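**Ganmont opens its linen library to every guesthouse in Odberg**

ODBERG, December. Well, we finally did it! After a year of trial runs and far too many spreadsheets, I'm happy to announce that Ganmont's shared linen service is open to any guesthouse, inn or spare-room rental in town. 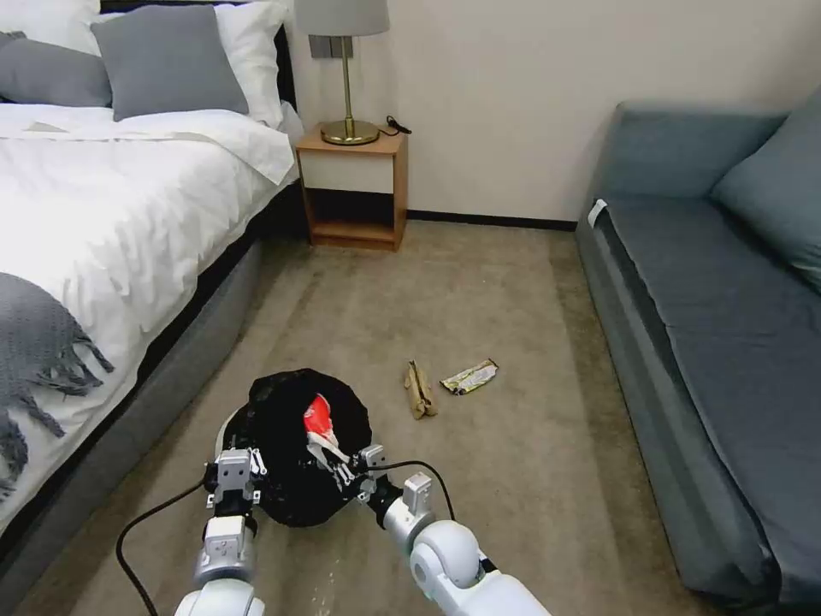 I started Ganmont with one rented washer and a van that only liked going downhill. The idea was pretty simple. Small places to stay in Odberg were all buying their own sheets, washing them in machines meant for a family of four, and throwing them out when they went gray. The big laundries over in the city wouldn't take an order under 400 pieces a week, and what two-bedroom rental has 400 pieces of anything?

So we bought the sheets ourselves and started lending them out. You tell us how many beds you have and what size they are, we drop off clean sets, and we take the used ones away. You pay by the set. There's no yearly contract, and if your season dies in February (hello, every lake house owner I know) you can pause and start up again in spring.

During the trial we worked with 33 hosts. Some of them have one room over a garage. The largest is the Hailu, the old inn by the ferry landing, which has 40 beds and very strong feelings about pillowcases. They wanted the envelope kind, with the flap tucked inside, and they were right, so now everybody gets those.

**What's new this month**

- Pickup and delivery 7 days a week, holidays included. The trial only ran on weekdays and boy, did we hear about it.
- Duvet covers in every size up to king. We had been short on kings since summer.
- A rush bag, for when a guest spills red wine at ten at night. Call before 6 a.m. and it's on your step by noon.
- Blankets and throws, washed and returned to you. These stay yours, we just clean them. Please shake them out first!

We've also switched over to Clinine, an unscented wash that we tested through the whole trial. I was nervous about dropping the lavender, because I personally love lavender. But guests kept leaving notes for hosts about headaches and itchy arms, and once we changed over, the notes stopped coming. I still keep a lavender bag in the van.

Now, the price question, which I get at every single coffee morning. A full double set (bottom sheet, duvet cover and pillowcases) costs the same whether you order one or a whole inn's worth. I went back and forth on offering a bulk discount, and in the end I decided the one-room hosts were the reason I started this, so they shouldn't be paying extra to make up for the big orders. The current price list is at the counter and we'll send it to anyone who asks.

Retired sheets don't go in the trash, either. Once a set is too thin to lend, we cut it down for cleaning cloths or pass it along to the animal shelter on the mill road, where they go through bedding like you wouldn't believe.

If you'd like to see the sheets before you sign up, come by the Ganmont workshop behind the Odberg bus station. We're open from 8 a.m. to 4 p.m., and there's a sample bed set up that you're welcome to poke at (shoes off, please). Bring your mattress measurements if you can, and include the depth. Deep mattresses are the number one cause of fitted sheets popping off at the corners, and we carry two depths now for exactly that problem.

New hosts who join before the end of December get their first delivery free.

**Press and host inquiries:** Ganmont, workshop counter, behind the bus station, Odberg. Samples and price lists available on request.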